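Ticket: Workspace rules for two-arm cloth handling, cell at Starside
Project: Vumarstead
Opened by: Simone Cavalcanti
Assigned to: Odair Evangelista
Opened: Feb 21, 2023
Status: Resolved, follow-up open
Category: Good practice / site rules

Summary

Protective stops during fabric tasks on the Vumarstead cell. The arms halt with a force limit message when both are working near the middle of the table. Restarting clears it, then it comes back within a few minutes. I'd like to know if we should change the limit or change how we lay out the table (I'm hoping for the second!).

Steps already tried by requester

Restarted the controller. Swapped the left and right task programs over, and the stops followed the cloth, so I don't think either arm is faulty. Read our own site rules again and found that they say a lot about rigid parts and almost nothing about sheets and cloths.

Comment, Odair Evangelista

Thanks Simone, lovely clear ticket, and swapping the programs over was a great idea. It saved me a morning.

Please leave the force limit alone for now. Our rule is that limits are only changed after a fresh risk assessment, signed by two people, and I would want a much better reason than a nuisance stop. A limit that trips is doing its job until we can show otherwise.

Could you send me the log from the last shift, and the table layout you've been running with?

Comment, Simone Cavalcanti

Log attached. 20 stops in the shift, all with the same code. The layout is the mixed one: white cloth on the left, black sheet at the front, and the blue upright in the middle of the table.

Comment, Odair Evangelista

Been through it, and I think we have it. In 4 of the stops the left arm was pulling on cloth when the force went up, with nothing solid within reach according to the position data. So the cloth itself is going tight. My guess is that it catches at the foot of the upright, and the arm reads that as a contact. Good, that is something we can write a rule for!

I also want us to look at the cables. Anything that runs outside the arm has to be treated as part of the arm when we work out clearances, and our current sheet only gives the bare arm dimensions. Lacerda rewrote their house rules along those lines and I've been wanting to copy them ever since.

In the mixed layout the white cloth is bunched up where the left arm meets it, close to the upright, with a thin black cable looping over the top and the black sheet hanging down at the front between the two arms.
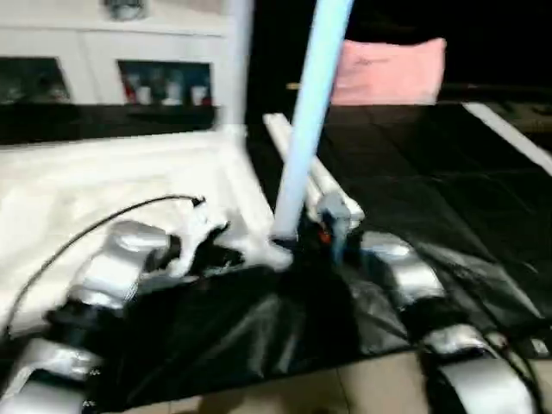 Changes agreed

1. Keep a clear ring round the foot of any fixed upright. No clamps, rods or spare cloth inside it before a run starts. The small grey clamp gets moved to the back or taken off the table.

2. No loose material hanging over the front edge while the arms are powered. Fold it back or pin it. If the task really needs a hanging edge, say so in the run sheet.

3. Check the cables at the full reach of both arms, at slow speed, before every new layout. Watch the whole loop, including the slack.

4. Only one arm holds a given cloth unless the program was written for a shared hold.

5. After a protective stop, look before you press reset. Write down what was touching what.

Rule 5 is my favourite. We have been resetting far too quickly, me included.

Comment, Simone Cavalcanti

Ran the new layout this afternoon, 100 cycles with the limit left exactly as it was. 2 stops! Both were my own fault for putting the cloth back too near the upright, and both are written up under rule 5. It took me no time at all to see what had happened once I stopped and looked.

One question about rule 2: does it cover the large sheet we use for the dragging task? That one has to hang a bit or the task makes no sense.

Comment, Odair Evangelista

Brilliant result. Yes, it's covered by the run sheet exception, so put down how far it hangs and which arm is allowed near it. I'll add a box to the form for that.

I've asked Vudent for the cable guide drawings so the clearance sheet can be redone properly. Until those arrive, use the slow speed check from rule 3 every time, even for a layout you know well.

Resolution

Force limit unchanged. Table rules 1 to 5 added to the site sheet and pinned up beside the cell. Clearance sheet to be reissued with cables included, review due in July.

Linked: run sheet form, new box for hanging material (open, Odair)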